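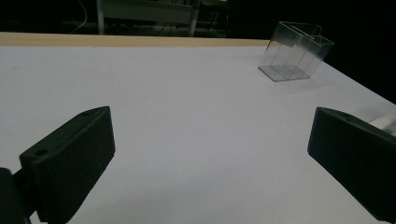
5 July 2024. Gripper service, Plamau bench

Started on the hand-held unit at the back bench with the room lights down. Leonora had logged a fault on it: finger opening drifts by the end of a long session, and the closed reading no longer returns to zero. The counter stood just past 1000 cycles from the last strip-down, which is well inside what Macaraeg quotes for the pads, so I left the pads alone and looked at the linkage first.

Left finger had play at the pivot. Right finger had none. Pulled the left pivot screw, cleaned the old threadlocker out, refitted with fresh. Torque driver from the Standik kit, set to the value on the laminated card. Play gone. Ran 200 open and close cycles by hand and checked zero at the end. It held.

Left finger face is dusty grey along the top and scuffed at the rim. The right one is slightly chipped on its inner edge. Neither mark reaches the part of the face that does the gripping, as far as I can judge. Wiped both with isopropyl and noted the chip in the log so that the next person doesn't report it as new.

Then the reach check on the white table, fingers wide open, with the off-white block near and the clear container farther back. Mark Anthony prefers the container as the far target. I find the clear walls hard to judge against the white, but kept to his layout so the results can be compared with December.

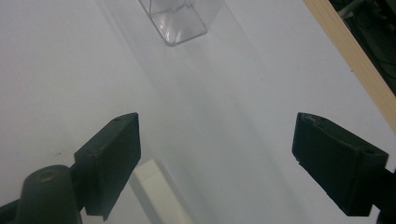 Still to do

Order 4 pivot screws from Willska, same length, plain head. The one I refitted is reusable once at most.

Ask Leonora whether the drift showed before or after the grip force was raised to 70 per cent. Her note doesn't say.

Replace the laminated card. The bottom line has rubbed off and I was working from memory for the bracket bolts.

Repeat the zero check Monday before anyone signs the unit out.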